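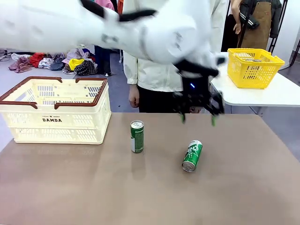
May 13, 2020. Second go at the suspension that cakes. Quick recap so I don't have to dig for it later: the Tevelach base looks great on the day we make it, pours nicely, tastes fine according to everyone who's been talked into licking a spoon, and then after a while on the shelf it packs down into a plug at the bottom and you can shake till your arm hurts. I also want to fix the bottle labels while I'm at it. The green can standing upright has a white vertical band on its label, and a plain light strip running up the side like that would do us a lot of good – dark ink, easy to find, the same place every time. Our current label is a wall of small type and the "shake well" line gets lost in it.

Made two batches this morning. Batch A is the old recipe exactly as written, so there's something fair to compare against. Batch B has the powder wetted with glycerin first, in the mortar, before any of the base goes near it. I went slowly with B and it paid off in smoothness (no little dry islands floating around, which A had plenty of). Each one was brought up to 600 mL in the tall cylinder. B weighed 692 g with the cylinder tared out. I forgot to weigh A before it went into bottles, sorry, so please don't go hunting for that number. It doesn't exist.

Both are in Sendton ambers now, caps finger tight, on the left side of the middle shelf. Please leave them alone! If you need the space, ask me first. Last time somebody helpfully gave everything a shake while tidying and that was the end of that run.

Search this notebook Go

Things I'm watching for: how high the settled layer sits, whether the liquid on top goes clear or stays cloudy, and how much effort it takes to get everything moving again. A tall fluffy layer is good news here, even though it looks worse than a neat thin one. The thin one is the layer that turns to cement. I had that backwards for ages and threw out a batch I should've kept.

For the shaking part I'm going to use the Avuneck on its lowest setting, with the bottle lying on its side in the cradle. Hand shaking is what people do at home, I know, but my hand shaking before lunch and my hand shaking after lunch are two different instruments. We can do a hand test at the end once the machine numbers agree with each other.
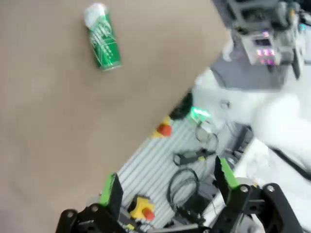 Label notes

Tried three layouts on Pop (the old label printer, still making that grinding noise on startup, still working). Plain text only is readable but boring, and your eye slides right past it. A box around "shake well" is better. Strip up the side with the words turned sideways looks smart until you try to read it at the kitchen sink with your glasses off, so the strip stays and the words go back to horizontal.

Curly lettering is out. I know the syrup labels have it and people like them, but on a curved bottle the thin strokes vanish. Same goes for the light gray ink, which Pop prints as a sort of rumor.

Still open: where the discard date goes. I'd put it right under the name. The other view is that it belongs at the bottom by the lot number, where it's always been. I can live with either as long as it's big.

To do

- Wipe down Pop's rollers, there's adhesive on them again
- Order more Sendton caps, we're into the last bag
- Write up the glycerin step properly, with the mortar size
- Check on A and B tomorrow, look only, no touching
- Repeat B in July when the room is warmer, the base gets thinner and I'd like to see if the layer still stays fluffy
- Find out who has the good spatula

Page last updated by the bench computer, evening
Contact the compounding lab | Copyright, all notebook pages | Back to top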